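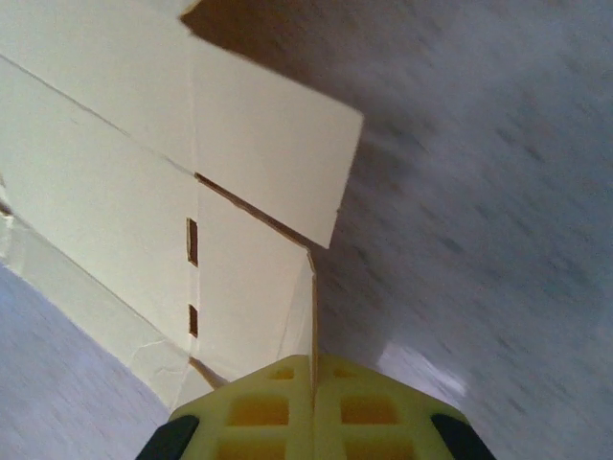

Police records and incident reports: frequently asked questions

How do I get a copy of a police report?
Fill out the request form at the Deltcombe police records desk or send it by mail. You will need the date and place of the incident and a photo ID. Copies are $2 per page.

How long does it take?
Most requests are filled within 20 business days. Reports tied to an open case take longer, and some parts may be held back until the case is closed.

Can I get a report if I was not involved?
Yes, but names, home addresses and phone numbers of victims and witnesses are blacked out. Reports that involve minors are released only to a parent, a guardian or an attorney.

What is form 98?
Form 98 is the appeal form. Use it if your request was denied in full or in part. Attach the denial letter and mail both to the city clerk, 345 Skarkine Street, Deltcombe.

Why did the police not name a suspect?
Names are normally released after charges are filed – not at the time of arrest. The department may also wait until family members have been told.
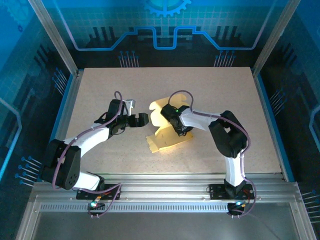
Two arms on a rail, with purple cables.

Where can I read past news releases?
Releases from April on are posted on the city site. For older ones, ask at the Peng Avenue branch library, which keeps paper copies.

I have information about a case. Who do I call?
Call the tip line printed on the news release. You do not have to give your name. If someone is in danger, call 911.

Does Multus handle these requests?
Multus runs the online payment page only. Questions about a report go to the records desk.

Last updated June 20, 2014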